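家猫是怎么把自己驯化的

二月里我有一阵子睡不好，凌晨三点多醒来，通常是因为脸上坐着一只猫。它叫格拉达（Grada），名字是从一包咖啡豆的袋子上抄来的，当时它正好睡在那个袋子上。既然醒了，我就看书，看着看着就看到了猫的驯化史。

先说结论：关于猫，“驯化”这个词用得很客气。

狗、羊、牛，好歹都有个像样的说法。人挑温顺的留下，凶的吃掉，一代一代选下来，耳朵耷拉了，脾气也软了。猫这一段的主流讲法大致如下：人开始种粮食，粮食要存，存粮招老鼠，老鼠招来了野猫。野猫看了看人，觉得这种动物动作慢，晚上又看不见东西，没什么威胁，就住下了。人看了看野猫，觉得它吃老鼠，也行。双方没有签过任何东西。

遗传学上的证据也挺给面子。家猫和非洲野猫的基因组差别不大，比狗和狼之间的差别小得多。换句话说，几千年过去，猫基本没改什么。花纹倒是多了一些，那种侧腹上带大漩涡的斑纹，一般认为到中世纪才多起来。我们花了几千年，给它换了件外套。

塞浦路斯有一座九千多年前的墓，人和猫埋在一起，方向也相同。岛上原本没有野猫，所以它是坐船来的。我每次读到这里都会想那条船。我带格拉达去宠物医院，路程十二分钟，它能从头叫到尾，音调还有变化。新石器时代那位先生或者女士，带着一只半野的猫渡海，没有航空箱，没有猫薄荷，到了岸上居然还愿意跟它埋在一起。

我把这些写信讲给里德里安·普里查德（Rhydian Pritchard）听。他在威尔士养羊，对动物没有什么浪漫想法。他回了两行，第一行说他家谷仓里那只猫从来没有承认过认识他，第二行问我上次借的书什么时候还。
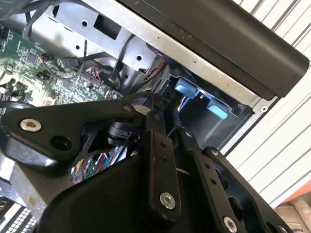 回到自我驯化。这个说法我喜欢，但也有点怀疑，因为它太像人事后替猫写的传记了。比较谨慎的讲法是：靠近人的那些猫，胆子大一点、应激反应弱一点，能吃到更多老鼠，也就能养活更多小猫，于是这些性状慢慢多了起来。整个过程用不着谁有打算。难的是怎么从骨头里看出来。一台电脑，机箱打开，里面有什么好歹能看个大概；一具九千年前的猫骨头摆在面前，它当年怕不怕人，骨头上可没写。野猫和早期家猫的骨骼像到什么程度呢，连专门做这行的人都常常要靠古DNA来断案，光靠尺子量，谁也不敢拍胸脯。

后来的故事就热闹了。古埃及人把猫供起来，也把猫做成木乃伊，数量多到十九世纪有人整船运去英国磨成肥料。罗马人的路修到哪里，猫就跟到哪里。再后来上了海船，抓船上的老鼠，顺便占领各大洲。维京人的遗址里也有猫骨头。你很难说是人带着猫走遍世界，还是猫找到了一种会划船的交通工具。

中国这边另有一段插曲，我觉得应该更出名一点。陕西泉护村的遗址，五千多年前，出土了一些小型猫科动物的骨头，其中有一只年纪挺大，牙都磨损了，还吃了不少谷物类的东西，看上去像是有人管饭。一开始大家以为这就是中国最早的家猫，后来再研究形态，发现是豹猫，跟今天的家猫不是一个物种。也就是说，同样的买卖，豹猫也来谈过，谈了一阵，又回山里去了。

我对那几只豹猫很有好感。住过，吃过，觉得不合适，走了。

沙迪·卡南（Shadi Kanaan）听完以后说，那他家那只肯定是豹猫的思路，只是没找到门。他家的猫叫“列”（Lie），体重已经到了兽医说话前要先叹一口气的地步，一辈子没有抓过任何活物，倒是被一只蛾子吓得躲进过洗衣机。它的祖先靠捕鼠换来了在粮仓里过夜的资格，它靠什么，我们讨论了一个晚上，没有结果。

我自己做过一个不严谨的记录。整整一个星期，我把格拉达每天主动来找我的时间记下来，从星期二开始。记到第四天我就看出来了，它来找我和我在不在没有关系，跟罐头柜的门响没响有关系。我试过只开柜门不拿罐头，它来了，看了我一眼，那个眼神我想九千年前船上的那位应该也见过。

顺便答一下上篇底下有人问的：猫咕噜是不是表示高兴。有时候是。猫受伤、生产、快不行的时候也会咕噜，所以只听声音不好判断。还有一种讨食专用的咕噜，里面夹着一个频率比较高的声音，有研究说跟婴儿的哭声有些接近，人听了会觉得着急。我现在每天早上听的就是这一种，音质很好，闹钟可以不用设了。

书单下次再贴，有两本还没看完，其中一本是里德里安的。我还没回他信，格拉达这会儿趴在上面。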